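Intro to Materials, Handout 6
Shrinkage, or Why the Part Is Never the Size of the Mold
Notes by Trinh Lưu, Parkorham evening program
Revised Jul 31, 2018

Where we left off

Last session ended with Tùng Lâm asking why anyone would cut a mold to the wrong size on purpose. Everyone who sells molded plastic does this. The rest of the handout is the long answer.

Hot plastic takes up more room than cold plastic. You fill the mold with the stuff while it is melted, it cools, it pulls in on itself, and the part that drops out is smaller than the hole it came from. The amount it pulls in is called shrinkage, and it is given as a percent of the mold size.

A worked case

Say the mold is 200 mm long and the plastic shrinks 2 percent. The part loses 4 mm and comes out 196 mm long. If you wanted 200 mm, you have a problem, and so does whoever signed for the mold. To land on 200 you divide by 0.98 and cut the mold a little over 204 mm. Do not just add the 4 mm back. It gets you close, and close is how we ended up with the drawer of lids at the back of the room that fit nothing.

Two families

Plastics whose chains stay tangled when they cool (ABS, polystyrene) shrink little and fairly evenly. Plastics whose chains line up into crystals (polyethylene, nylon) pack tighter and shrink a good deal more. Guess which family people choose when the parts have to snap together.

Toy bricks are the usual classroom case. A brick has to grip its neighbor and still let go for a small child, which leaves the molder very little room to be wrong. Each color also carries its own pigment, and some pigments change how the plastic sets. Yến Cù's question about whether red and blue need different settings was a good one. Sometimes they do.

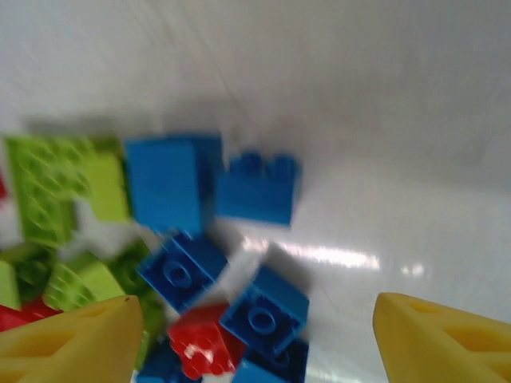 Fig. 1. Plastic building bricks in a pile.

Warping

Shrinkage would be easy to live with if it happened everywhere at once. Thick spots cool last. They keep pulling after the thin spots have gone stiff, and the part bends or dimples to settle the argument. The usual cure is to keep the walls one thickness and hollow out anything chunky. The usual practice is to blame the supplier.

For next time

Read the section on gates and runners. Redo the worked case with 6 percent shrinkage and show the division. Bình Kiều and Bình Lương, please put full names on your papers. I have handed the wrong grade to the wrong Bình once already, and only one of you complained.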